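Clearing a two-arm handover fault on the sorting cell

Applies to the two-arm tabletop cells running the Jostidetti sequence. Use this page when the cell stops mid-cycle with a handover timeout, or when a gripper stays closed after the sequence has ended. The usual message is code 237, but older controllers only show a red line in the log with no number.

Before you start

Press the stop on the controller, not just the pause in the software. Pause leaves the motors holding, and an arm that is holding can move again as soon as the sequence gets the input it was waiting for. One of our people got a pinched finger this way in March. Keep hands out of the space between the two grippers until the status line reads IDLE.

You will need a flashlight, a 2.5 mm hex key and the Lurden service panel open on a laptop.

1. Look before you touch

Note where both grippers stopped and what is near them. A stop with the tips together means the handover started and was never confirmed. Take a screenshot of the log at this point – it gets overwritten on restart.
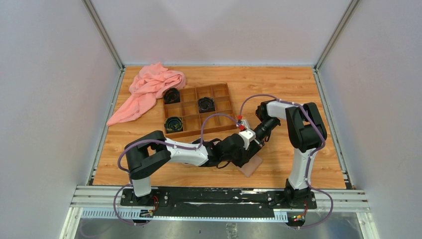
Gripper ends together in front of the right corner of the compartment tray.

2. Support the arms, then release

Hold the left forearm from underneath, on the white section. Do not hold it by the wrist or by the purple line. Release the left arm first and ease it back toward its base, then do the same on the right. If you release both at once they can drop onto the table.

If a gripper will not open, lower its closing current to 280 and send the open command again. Two tries is the limit. After that, cut power and back the finger screw off a half turn with the hex key.

3. Check the lines

Follow the purple line on each arm from the base to the red connector at the wrist. You want a smooth loop with slack at every joint. A line that has been pulled tight will drag the wrist off its target, and the controller reports that as a timeout too. We lost most of a morning to this on the Inham cell.

4. Re-home and test apart

Home each arm separately. Then run the approach with the grippers apart, at 15 percent speed, with one hand on the stop. Both arms should come to the middle of the table and hold with a gap between them.

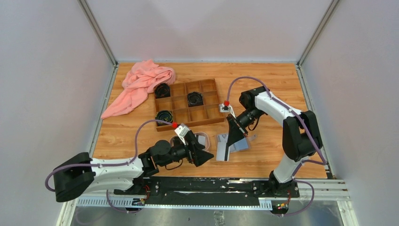

Inham, 2024-03-25

If the tips touch during this test, the base offset is wrong. Open the offsets tab in the Lurden panel, reload the last saved file and home both arms again. Do not correct the offset by hand. Nighat Bhutto keeps the saved files for all the cells and can send you the right one.

5. Change the timeout

The default handover timeout is 600 ms. Soft packaging such as bags can take longer to grip, and the second arm gives up early. Set it to 900 for bags and leave it alone for rigid parts. The Nowicki controllers need a restart before the new value is used.

When to stop and report

Report the fault if it comes back within the same shift, or if a motor housing is too hot to keep a hand on. Attach the log screenshot and the offset file name.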